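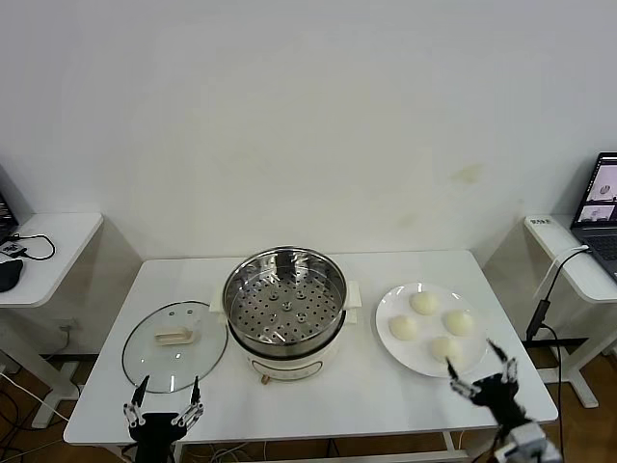

Electric cooking pot with steamer basket, glass lid and serving plate on a white rectangular table.

Home Tables Seating Storage Care Support Contact

Witholm Rectangular Table, White

The Witholm is a fixed-top rectangular table for small kitchens, staff break rooms, shared housing and teaching spaces. It is supplied by Ivwood in one finish, white, and in one height. The table is intended for daily indoor use and is suitable for light food preparation, dining, paperwork and the support of small countertop appliances, subject to the guidance given on this page.

Ivwood introduced the Witholm as a replacement for the Yoo folding table, which is no longer made. Customers who own Yoo tables should note that the two ranges do not share legs, brackets or fasteners. Spare parts for the Yoo remain available through the support desk while stocks last.

General description

The top is a single flat panel with sealed edges and a smooth, low-gloss surface. It is joined to a steel underframe by threaded inserts, so the table can be taken apart and put back together without wear to the panel. The legs are square in section and are fitted with adjustable feet, which allow the table to stand level on tile, vinyl or older wood floors. The feet may be turned by hand and do not require a tool.

The underframe is set back from the long sides to leave room for seated users. There is no center rail or lower shelf. Customers who need storage below the top may order the separate Witholm drawer unit, which stands on the floor and is not fixed to the table.

Specifications

Width: 680 mm
Color: white top, white legs
Legs: 4, square steel, with adjustable feet
Assembly: required, hex key supplied
Use: indoor only

The length and height of the table are listed on the order form, together with the packed weight of the carton. Buyers fitting the table into an alcove are advised to measure at floor level as well as at the height of the top, as walls in older buildings are often out of true. A gap of 20 mm should be left between the table and any wall behind it. This allows for uneven plaster and makes the back edge easier to clean.

Surface performance

The surface resists water, cooking oil, tea, coffee and common household cleaners, provided that spills are wiped up promptly. It is not a cutting surface. Knives should be used on a board, and stoneware with an unglazed foot should be lifted, not pushed, across the top.

Small appliances such as electric pots, kettles and toasters may be used on the table if they stand on their own feet and are placed well away from the edges. Pans taken directly from a stove or oven must be set on a trivet or heat-proof mat. Where an appliance gives off steam, the lid should be opened away from the wall, and the top should be dried after use. Steam that settles on a cool surface may find its way under mats and trays, and standing moisture left overnight can dull the finish.

Power cords should be routed to the rear of the table and should not hang over the front edge. The table has no cord opening, and drilling the panel will break the edge seal and end the warranty. A clip-on cord guide is offered as an accessory for customers who keep an appliance in regular use.

Assembly

Assembly takes two people nearly 20 minutes. The panel should be laid face down on a clean blanket or on the flattened carton. All bolts are to be started by hand before any is tightened. Once the four legs are in place, the table should be turned upright by two people, one at each end, and set down evenly. It should never be dragged on one pair of legs.

The feet are then adjusted until the top is level. Bolts should be checked again after 14 days of use, as the inserts settle slightly under load. No further adjustment is normally needed, although tables that are moved often should be checked each time.

Care and cleaning

For daily care, wipe the top with a soft cloth and warm water to which a little dish soap has been added, then dry it. Marks from felt pens and food coloring can usually be removed with rubbing alcohol on a white cloth. Scouring powder, steel wool and undiluted bleach must not be used. Wax and furniture polish are not recommended - they leave a film that attracts dust and makes later cleaning more difficult.

The legs may be cleaned in the same way. If the coating is chipped, the bare metal should be dried and touched up with the paint sold for the purpose. Chips near the floor are best dealt with early, particularly where floors are mopped each day.

Orders and delivery

The Witholm is sold singly and in sets for institutional buyers. Orders from schools, clinics and housing providers are handled by Prodbridge, which also arranges delivery, placement and removal of packaging. Individual orders are shipped by Ivwood to the front door of the building. Delivery to an upper floor can be requested at the time of ordering and is charged separately.

Cartons should be inspected on arrival. Damage to the outer packaging should be written on the delivery note before it is signed, and the support desk should be told within 14 days. Please keep the carton until the table has been assembled and checked.

Warranty

The table is covered against faults in materials and workmanship under the standard Ivwood furniture warranty. The warranty does not extend to outdoor use, to cuts or scorch marks, or to damage caused by standing or sitting on the top. Proof of purchase is required for all claims. Tables bought through Prodbridge are covered on the same terms, and claims should be sent to the office that took the order.

Contact

Questions about bulk orders, replacement parts and accessories may be directed to Fuad Tekleab, Product Support, Ivwood. Please include the order number and the label code printed on the underside of the panel.

Page last revised 20 June 2020. Specifications are subject to change without notice.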